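3.2 Collecting the demonstrations

All demonstrations were recorded at the Woltinside workshop between April and the end of the collection period. We used one arm with a two-finger gripper and a small camera fixed near the wrist. Two operators, Zsolt Fülöp and Ernő Kun, took turns guiding the arm by hand. Neither had trained a robot policy before, and each was given 40 practice runs that were later thrown away.

The task set is called Florkell. It covers the handling of parts inside used desktop computers – brackets, cables, memory and covers – with the side panel off and the case open to the gripper. We chose used machines for the variety. Cables lie differently in every case, and some parts hide others from the camera.

A run starts with the gripper outside the case and ends when the operator presses a foot switch. We saved the wrist video, the joint positions and the gripper opening at every step. The operator then marked the run as good, poor or failed. Poor runs were kept in the training set with a lower weight. Failed runs were stored apart and used only in the tests of Section 5.

In total we recorded 429 runs, of which 280 were marked good. The bracket task accounts for 154 of all runs. It was the slowest to collect, as the part is long next to the space it has to move through, and the fingers block much of the wrist view once they close. Operators were told to pause for a moment after each grasp. This gave the model clear frames of the held part (Figure 3).

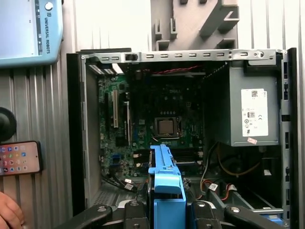 Figure 3. Wrist camera view during the bracket task. The gripper holds a blue plastic drive bracket at the open case, with the memory slots partly hidden behind the part.

We did not crop or mask the video. Hands, tools and wall fittings that came into view were left in, and the model was trained on the full picture. Early trials with a tight crop around the fingers lost sight of loose cables near the drive bay, and both operators asked for the wider view to be kept. Labels were checked a second time by the operator who had not recorded the run.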